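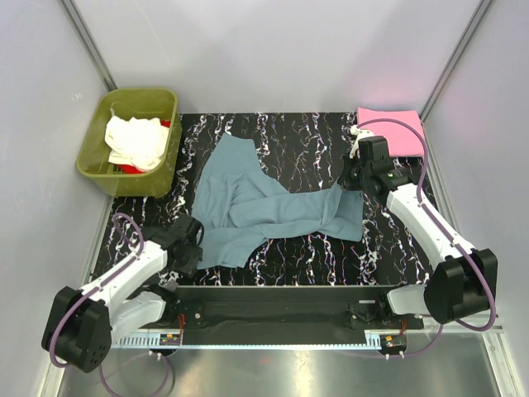 Photo: Gediminas Kļaviņa

How to get musty smells out of clean laundry

I used to blame my detergent for this. I'd pull a shirt out of the drawer, washed two days ago, and it smelled like a basement! I switched brands twice before my neighbor Darius Paju asked how much of the stuff I was pouring in. Way too much, as it happens.

So first, cut your detergent in half. Extra soap stays in the fabric and the smell clings to it.

Next, the rescue wash. Put the smelly things in on their own (don't stuff the drum – it should be a little over half full), add a cup of white vinegar where the softener would go, and run it as warm as the care labels allow. No softener, and never any bleach with the vinegar.

Get everything out as soon as the cycle ends. I set a timer on my phone or I forget. Shake each piece hard and hang it with space on both sides. Thick towels take me about 7 hours indoors, longer in July when it's sticky out.

Still musty? Soak overnight in a bucket of warm water with half a cup of baking soda, then wash again. And wipe the rubber seal on your washer while you wait – mine was disgusting.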